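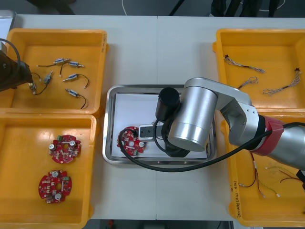
Putting next year's equipment request together this week. A few people asked how we budget for a two-arm cell, so I'll post the reasoning as I go. Small shop, small batches, motor and driver board kits.

First thing: the arms are the easy part of the budget. You get a quote, it has a number on it, you type the number into the sheet. We have a quote from Lernent and a quote from Petine and they are close enough that price won't decide it.

What decides it for me is lead time and who answers the phone. Petine quoted a January delivery. Lernent wouldn't commit to a month. I've put Petine in the first column for now.

The stuff around the arms is where our last request went wrong. We had one line that said "accessories" and it was gone before the cell was bolted down. This time every item gets its own line, even the boring ones.

Boring ones so far: parts bins, trays, tray liners, labels, cable ties, spare fingers, spare gripper cables, a second emergency stop, table tops.

Bins. We use yellow plastic ones, one kind of part per bin. Motors in one, boards in one, harnesses in one, loose wires in one. Labels are marker on the rim. I looked at printed labels and a label printer and took it back out of the sheet. Marker is fine until the part numbers settle.

Trays. Stainless with a sheet of white paper in the bottom. The paper costs next to nothing and a dark connector shows up well on it. Custom nests for the trays were quoted at $745 per set by Lunton. I want 2 sets. That is the one item on the list I expect to be asked about.

My answer will be that we change the kit mix often enough that I'd like to try one board type in a nest before we commit the rest of them. If they only approve one set I can live with it.

Wires are the hard part to plan for. A motor is a solid thing with a shape. Its leads go wherever they like. A harness is worse, and loose wires in a heap are worse again. I have no line item that fixes this. I have a line item for time.

So: two weeks of setup time for rigid parts, and a separate block for anything with a lead on it. I'd rather ask for the second block now than come back for it in the spring.

Fingers. Plan on buying more than one shape. What grips a motor body well may be a poor choice for a thin round part, and the other way around. I've budgeted a blank set we can cut ourselves plus a finished set from the arm supplier.
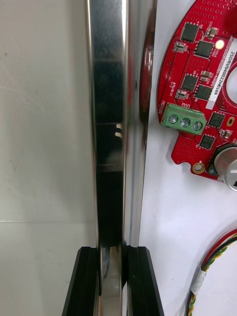
Fingers at the steel rod, driver board on the right. Look how narrow the gap between the two fingers is.

That clearance question goes in the plan too. Before you pick a gripper, measure the tightest place it has to get into, with the cables in it. Catalog drawings don't have cables in them.

Same with the wrist camera. I have it as its own line, with a spare. You want to be able to read the print on a board from there. On this one you can make out 48V and MOTOR, and the label strip reads 25DRV04022H0169. Good enough for checking that the right board is in the right spot, which is all I'm asking of it.

Cable runs on the arm itself: put in money for clips and sleeves. A long loop hanging off the gripper cable is something you will end up dealing with, and doing it at install is cheaper than stopping the cell for it.

Things I cut from the sheet: a conveyor, a bigger table, a second monitor. The conveyor only makes sense if we run one kit all day and we don't.

Things I left in that may get cut: the maintenance contract (Wei, our integrator, wants it for 2 years, I asked for one) and the training days. I'll fight for the training days.

Request is due 03/10/2022. If you have run the same kind of parts and have a number for how many finger sets you go through, please reply with it. Mine is a guess, around 2 a quarter, and it's the weakest cell in the spreadsheet.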